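Snack and Parcel Table: Room Inspection Checklist with Comments

Form 3092, second issue. Replaces form 3002, which should be taken off the clipboard and recycled.

Site: Drestolia building, ground floor room next to the stairs
Date of check: 7th February
Checked by: Bohdan Koval
Next check due: April

Mark each line OK, ACTION or N/A. Write a comment wherever the mark is ACTION. Comments can also go against an OK if the next person would want to know something.

Part A. Floor and way through

A1. Way to the door clear
OK. Door opens and shuts fully. The handle is firm.

A2. Nothing loose on the floor where people walk
ACTION. Slippers and slides are being left out on the tiles. Put them on the shoe rack when not being worn. There is a pair of black slippers and a pair of pale yellow slides at the moment.

A3. Shoe rack stable and not overloaded
ACTION. The rack stands level but has become a place for anything without a home. There is a blue plastic bag on top and a jumble underneath. Shoes only, please. Owners have until the end of the month to clear their things, after that they go in the lost property cupboard.

A4. Empty boxes and packaging removed
ACTION. Same comment as last time. The box marked SF is still beside the rack, and the tall white foam piece is leaning on the wall. Foam should not be kept in this room. Du Plessis collect clean foam with the cardboard if it is bagged or tied, so there is no need to save it up.

A5. Mats flat, edges not curling
OK. Green mat checked, lies flat.

Part B. Table

B1. Table steady
OK. One leg had the felt pad missing, replaced during the check.

B2. Cloth clean and not hanging where it could be caught
OK. It is the cartoon cloth again. Wipes down well. Turn it round every so often so that the same side does not get all the wear.

B3. Food kept apart from tools and electrical items
ACTION. See the comment after this part.

B4. No sharp or small items near food
ACTION. Small metal parts were on the cloth to the right of the snacks. They need a lidded tub. An old Vutex screw tub would do and there are several in the cupboard.

Comment on B3 and B4. The table is used for packing the snack box and also for small repairs, and the two jobs are running into each other. The snacks are all wrapped, so this is a matter of good order and I have not asked for anything to be thrown away. Cables should be coiled, tied and put in the drawer before a box is opened for filling. Tape can stay out.

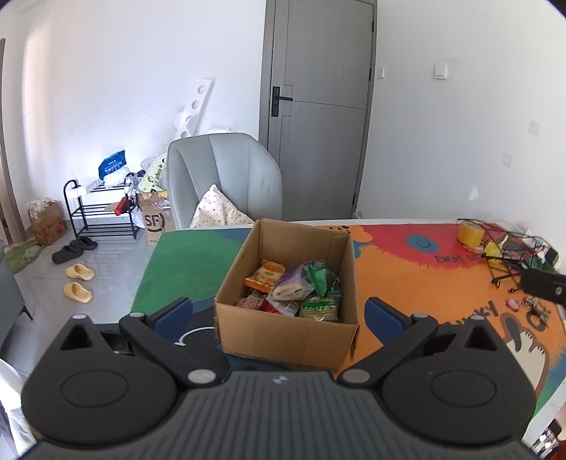
Murnuneo House Team
Rooms, Stores and Kitchen

Part C. Snack box

C1. Box sound, dry and clean inside
OK. Ordinary brown cardboard, base taped by me before it was filled. Do not reuse a box that has held cleaning products, even if it looks clean.

C2. Flaps folded back and not sticking up
OK. Keep them folded while the box is in use. If the box is to be left overnight, close it.

C3. All packets sealed
OK. Each packet picked up and squeezed gently. No splits found. The clear bag of cookies is the one most likely to go at the seam, so put it in the middle with the firmer packets to either side, as now.

C4. Dates checked
OK. All in date on the day. The biscuits in the green and yellow pack have the shortest date and should be handed out first. I have put them at the front.

C5. Allergen labels can be read
ACTION. One label is creased across the print. It can be made out in good light but not easily. Whoever fills the box next should copy the ingredients onto a card and leave the card in the box.

C6. Box not too heavy to lift by one person
OK. Weighed at roughly 2 kilos. Lift from underneath and not by the flaps.

Part D. Electrical

D1. Wall socket and light switch undamaged
OK. Both plates tight to the wall. Switch works.

D2. Cables in good condition
ACTION. The black cables on the table were in a tangle, so each one had to be pulled out and looked at. No cuts or bare wire. They should be labelled when they are put away.

D3. No cables across the floor
OK.

Part E. Seating

E1. Chair sound
OK. Light grey chair by the door. Legs and seat firm, fabric not torn.

E2. Cushion clean and in place
OK. The cover comes off and can be washed at 45 degrees or below.

E3. Chair does not block the door
OK when pushed towards the table. It tends to drift back, so please check it on leaving.

Actions to be done before the next check

1. Move the foam piece and the SF box out to the collection point.
2. Clear the shoe rack.
3. Put the metal parts in a tub with a lid.
4. Coil and label the cables and put them in the drawer.
5. Write the ingredients card.

Items 1 and 3 are to be done first. Initial each item on the paper copy when finished and leave the sheet on the clipboard. Questions about this form to Bohdan Koval at the house team desk.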